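FOR IMMEDIATE RELEASE
March 2020

Starnance Asks Glue Makers: Permanent Compared With What?

Consumer group says craft and repair adhesive labels promise more than they explain

SILETTI – Starnance, the consumer group that reads household product labels for a living, today called on the makers of craft and repair adhesives to stop using the word "permanent" on packaging unless they are prepared to say what it means.

The request comes with the release of "Stuck on It," a short guide for shoppers now available from the Starnance office in Siletti. The guide covers hot melt sticks, white glue, contact cement and the small tubes of instant adhesive sold beside cash registers. It doesn't rank brands, and it doesn't name a winner. Starnance says it would not know how to pick one from what is printed on the packages.

"I have read a great many glue labels and I still couldn't tell you how long permanent is," said Raed Fakhoury, who wrote the guide. "Is it until the birthday party is over? Is it until the lamp gets warm? We wrote to ask. The replies we got back told us that customers love the product."

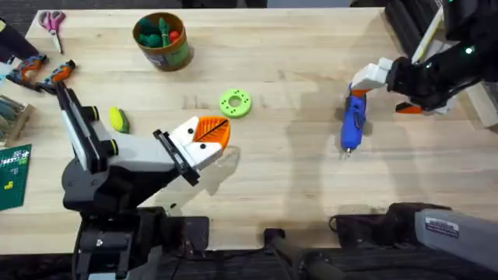 A blue hot glue gun, nozzle down, over a light wooden workbench.

Hot melt glue gets the longest chapter. It is cheap and quick, and it is a fine choice for a school poster or a wreath that will hang indoors. It is also a plastic that softens with heat. Starnance questions why packages meant for general repair show the glue holding together things that live in hot places, such as a car dashboard ornament or a candle stand, with the advice on temperature left for the back of the card in small gray type, when there is any advice at all.

The group is just as doubtful about the phrase "all surfaces." Some plastics, including the slick, waxy kinds used for food tubs and cutting boards, are well known to be hard to glue. So is anything oily or dusty. A shopper who believes the front of the package will blame herself when the handle comes off, and will then buy the larger size.

Among the claims the guide takes up:

"Industrial strength." Starnance found no explanation of which industry.

"Professional formula." The guide suggests asking what the other formula in the range is, and why it is being sold.

"Bonds in seconds." Grabbing and holding are different things. A joint that stays put when you let go may still need hours before it can carry any weight, and the waiting time often appears only on an inside flap.

"Non-toxic." A useful phrase on a child's glue, but it says nothing about burns. The tip of a glue gun gets hot, and so does the glue that leaves it. Low-temperature guns are less hot. They are not cool, and the guide asks that they stop being sold as if they were.

"New and improved." The guide has no comment on this one beyond a drawing of a glue stick from 2000 next to a glue stick from today. The drawings are the same.

Pictures on packages get a chapter too, and readers may find it the most useful one. The joint on the box is nearly always the easiest joint there is, with wide contact, no load and nothing trying to peel it apart. Think of a flat disc on a tabletop, such as the light green one lying on pale wood in the photo here. Gluing down something that flat would flatter almost any product, and it would tell a buyer very little about a chair rung or the ear of a mug. Starnance would like to see packages show at least one job the glue is bad at.

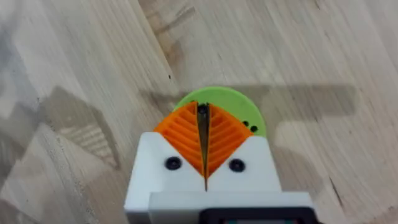
Starnance sent its questions to the trade newsletter Pirneck, which covers the craft supply business. Pirneck published a reply arguing that shoppers understand words like "permanent" and "super" as everyday sales talk, and that full technical details would confuse them.

Fakhoury is not persuaded. "If everyone knows the word means nothing, then taking it off the label should cost nothing," he said. "I notice no one has offered."

The guide also takes a hard look at advice given outside the package. Store signs, craft blogs and video clips repeat the same tips, often word for word, and it can be difficult to learn who first tried them. Roughing up a surface with sandpaper is sound advice for many materials. Freezing a joint to make it stronger is a tip Starnance could trace only to other people passing it along. Readers are urged to try a glue on a scrap of the same material, leave it overnight, and pull.

Starnance applied some of that doubt to itself. An early draft of the guide included a chart of "best glue for every job," put together by Fakhoury from manufacturers' own recommendations. It was taken out after a reader, the retired cabinetmaker Asfaw, returned it with the word "says who" written beside most of the rows. The chart has been replaced with a page of questions to ask before buying:

What are the 2 materials being joined, and does the package name both of them?

Will the joint get warm, get wet, or be pulled on?

Can it be taken apart later, and would you want it to be?

Is a screw, a stitch or a new part the better answer?

The last question matters more than the industry might like. A tube of instant adhesive can cost $5 and dry out in the drawer after a single use. The guide points out that plenty of broken household items were held together by a screw in the first place, and that the screw is often still on the floor nearby.

Starnance is asking manufacturers to make 3 changes: state a temperature range on the front of the package, list the common materials the product will not hold, and print the full curing time in the same size type as the word "instant." The group has set no deadline. It has seen what happens to deadlines. It will look at the shelves again in November and publish what it finds, including any labels that have improved.

"I'd be glad to be wrong," Fakhoury said. "I have a shelf at home that was fixed permanently. I am happy to show it to any company that would like to come over, and they can bring their own glue."

About Starnance
Starnance is a membership group based in Siletti that publishes plain-language guides to household goods. It accepts no advertising and no product samples. Printed copies of "Stuck on It" are free to members and can be requested by mail.

Press contact: Raed Fakhoury, Starnance, Siletti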